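Review: Kurnthorpe Tide and Current Viewer, one year on the desktop

March 27, 2023

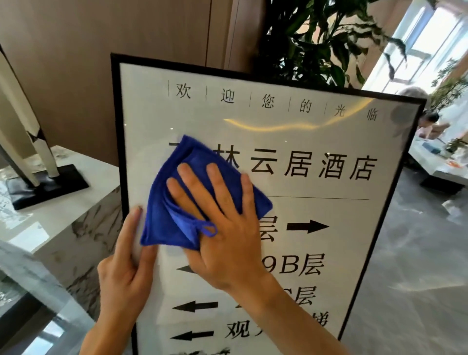 The Kurnthorpe viewer is a desktop program for looking at ocean surface data: currents, sea surface temperature, wave height and wind. I've used it since January for planning coastal trips and for a bit of hobby work on eddies. It loads NetCDF files without fuss and draws them quickly. The first thing I look for in a current map is whether I can read the arrows. A hotel floor sign manages with a handful of black arrows on a white panel, a bold one pointing right and the others left, and a current map has to do the same job with thousands. Kurnthorpe thins them out as you zoom, and the default spacing is good.

Colour scales are less successful. The standard one runs from dark blue to a muddy brown, and slow water all looks the same. I swapped in the Memeo palette from the settings menu and left it there.

Importing is where it earns its price. I gave it a folder of 2302 daily files and it had them indexed in roughly seven minutes. My old program, Trarar, needed the files joined first. Kurnthorpe also fills in the units if the header has them — if it doesn't, you type them once and it remembers.

Subsetting works by dragging a box or typing latitude and longitude. Boxes that cross the date line still fail. The map goes grey and you have to restart. Exported animations are fine at small sizes but the time stamp overlaps the scale bar.

The manual is 108 pages and mostly useful, though the chapter on the Kuzmenko smoothing filter gives no advice on window size. I settled on five days by trial and error.

A licence covers two computers. There's no phone version. I'll be renewing mine, and I'm keeping Trarar installed for anything near Fiji.

7 comments
5 shares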